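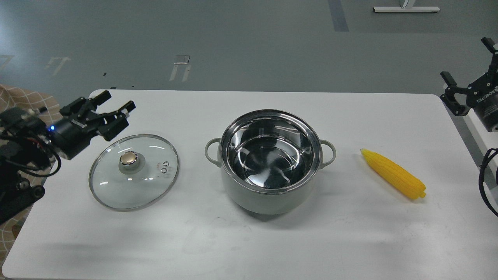 Home Cooks Wanted for the Renthorpe Soup Study

Posted 13/06/2019

We are looking for 18 people who cook at home most nights of the week and wouldn't mind telling us all about it. If you have a soup you make without looking anything up, or one your family keeps asking for, or even one you have never quite gotten right, we would dearly love to hear from you.

The Renthorpe Soup Study is a small project based in Dultmont that collects everyday recipes the way people really make them, with the shortcuts and the leftover rice and the handful of whatever was in the freezer. So far we have gathered 1,404 recipes by mail, and 1,149 of them are soups or stews of one kind or another (we did ask for casseroles too, but people in this part of the state clearly have their favorites!). Now we would like to sit down with some of the cooks and talk.

What you would be doing

You would keep a kitchen diary for four weeks, writing down what you made for supper and who ate it. A line or two is plenty on a busy night, though please go on as long as you like. After that you would come to the Bondarchuk Building for two conversations of an hour or so each, and in October everyone is invited back for a shared meal.

Who can take part

Anyone 18 or over who lives in Dultmont or close enough to get here without too much trouble. You don't have to be a good cook. Beginners are very welcome, and so are people who have been at it for fifty years and have opinions about barley.

What you will receive

Each person who finishes the diary and both conversations gets $300, plus bus fare or parking. You will also get a copy of the finished recipe book, which Plaltoris Press is printing for us.

How to apply

Write us a short letter or email with your name, a phone number, and a few words about the last soup you made. Mail can go to Renthorpe Soup Study, Bondarchuk Building, Dultmont, or drop it off at the front desk. Please mention any allergies so we can plan the meal.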